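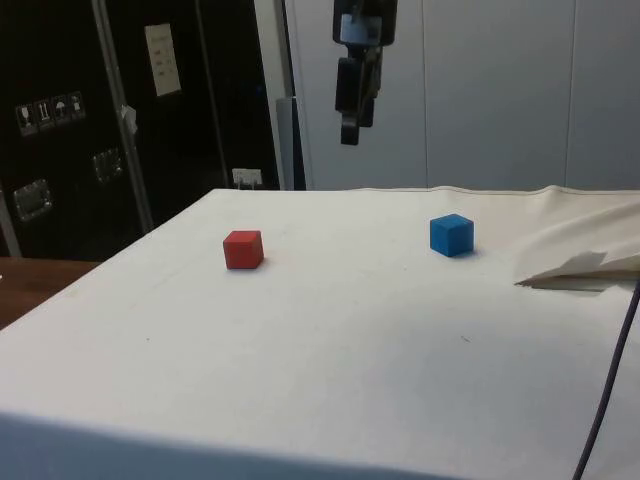 Will the arms take our jobs?
They'll take the bit of the job you can see from the stairs.

That was how the sheet from Eichhorn began, pinned up by the kettle at Flekwood in April 2025. Someone in the office had plainly been told to make it friendly. I read it twice and put the milk back.

I had packed at Flekwood for long enough to have seen the scanners come, and the headsets go. We were 82 on the floor then. The man from Gidow said the trials would free us for better work, and when I asked what better work, he said that was still being scoped.

So they sent me over to Setbridge to watch. I was to write down anything a packer would do differently. I wrote 4 pages. Mostly it was about waiting, and how you look at the next thing while your hands finish with this one.
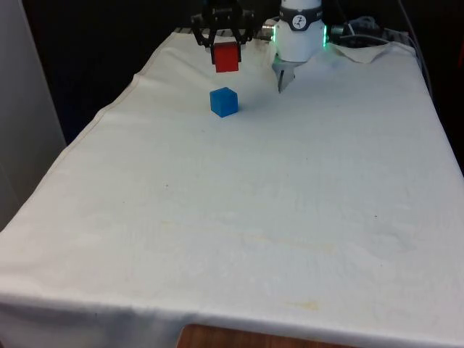

Setbridge: the red block held over the blue.

My pages came back in July as a training slide with one line on it - "Operators value rhythm." By then I had a chair, a screen and a button for when the arms got stuck. My hands went soft. I used to go home with sore wrists and a head full of other people's gossip, and now my wrists were fine.

The woman on the next screen asked what I was thinking about. I said lunch, and pressed the button.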